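Hamumon Two-Arm Tabletop System: Demonstration Visits and Open Day

Product overview | Specification | Demonstration visits | Booking

The Hamumon is a two-arm handling system for bench and counter work, supplied and supported by Jultov. It is intended for teaching departments, test laboratories and firms that wish to assess robotic handling of household goods before committing to a full installation. Visitors may see the system at work at the Trurby demonstration centre, either by appointment or at the open day held each September.

What a visit includes

Each visit lasts 2 hours and is led by a member of the Jultov applications team. The first part takes place at the simulation desk, where tasks are prepared and tried before they are passed to the arms. The second part takes place at the demonstration cell. Visitors are welcome to bring a task of their own, provided that a written outline reaches the centre beforehand.

Parties are limited to 4 people at the simulation desk. Larger groups will be divided and will change over at the midpoint of the visit. The open day has places for 100 visitors across the morning and afternoon sessions, and tickets are issued for one session only.

Equipment on show

Hamumon two-arm unit with standard grippers
Villalobos task editor, current release
Operator console and emergency stop
Simulation workstation with kitchen, stores and bench layouts

The Villalobos editor is included with every Hamumon system. A separate licence is required where the editor is to be used on more than one workstation. Existing customers may ask for their own layouts to be loaded during a visit.

Access and safety

Doors open at 10 am. Visitors must sign in at reception and remain behind the marked line while the arms are powered. Bags and coats should be left in the cloakroom. Step-free access is available from the car park, which has 20 spaces for visitors.

Booking

Requests should be made through the enquiry form, stating the size of the party and the work of interest. There is no charge for a first visit. Schools and colleges should name a responsible member of staff.
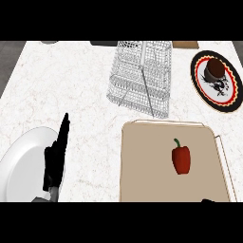 Kitchen layouts in the Villalobos editor may be used at the simulation desk by any visiting party. The objects supplied differ considerably in shape, from a wire-mesh dish rack to a red pepper standing on a cutting board, and visitors may choose which of them to use when setting a task. Requests for other layouts should be entered on the enquiry form.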